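Learning the Trasix from the inside out

I bought my Trasix estate with 900 miles left before its next service and a glovebox so full of old parking tickets that it wouldn't shut. What it didn't have was a handbook. The garage in Clelta that sold it to me promised to post one on, and I'm still waiting, so in July I decided I'd better learn how the thing worked by myself.

I should say I'm not mechanical. I can change a wheel and top up the washer bottle, and that was it. But I've always liked the idea of those self-study courses the apprentices do, where you get a booklet on the cooling system and a booklet on the brakes and you plod through them at your own speed. So when I found that the Quintela evening college runs one for ordinary drivers, I signed up on the spot (and then worried for a week that I'd be the only person there who didn't know what an alternator did).

I wasn't! There were 11 of us, and half the class had never opened a bonnet. The course comes in 5 parts, and you do the reading at home and then turn up to ask your daft questions. Mine was about the ignition coil. I'd driven for years without once wondering how a twelve-volt battery makes a spark big enough to light petrol, and when I finally got it - two windings, one with far more turns than the other, and the current cut off at just the right moment - I went home and explained it to everyone in the house whether they wanted it or not.

The charging section was harder going. I read it three times, twice in the bath, and the pages have gone wavy. There's a wiring diagram in there that folds out to the size of a tea towel, and it took me a whole evening to follow one line from the battery to the starter motor and back to earth. I used a highlighter. Then I used a second highlighter for the bit I'd got wrong.
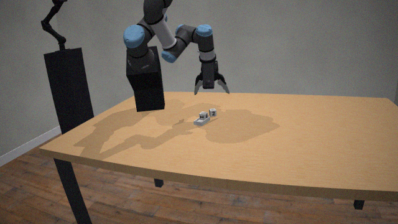

Urnia thought I was making it far too hard for myself and said to forget the diagram, go out to the car with a cheap multimeter and measure the battery before and after starting the engine, as the numbers would make more sense than any drawing.

So I did, at seven in the morning in my dressing gown. With the engine off I got twelve and a half volts, and with it running the reading climbed past fourteen, and suddenly the whole chapter fell into place. I still think the diagram helped, mind you. I wouldn't have known what I was measuring without it.

What I like best is that the booklets don't talk down to you. They do have their moments - the one on brakes spends 3 pages on the history of the drum before it mentions a disc, and the index is hopeless - but each chapter ends with a job you can do on your own drive. I've checked my coolant, found the fuse for the rear wiper and worked out why the interior light stays on when the boot is shut. (A sticky switch. A squirt of contact cleaner, all done.)

The last part is on diagnostics, and I've already bought the little plug-in reader for it. It's sitting on the hall shelf next to the car keys. I'm told the socket is somewhere under the steering column, so that's my next evening sorted, lying across the front seats with a torch in my teeth.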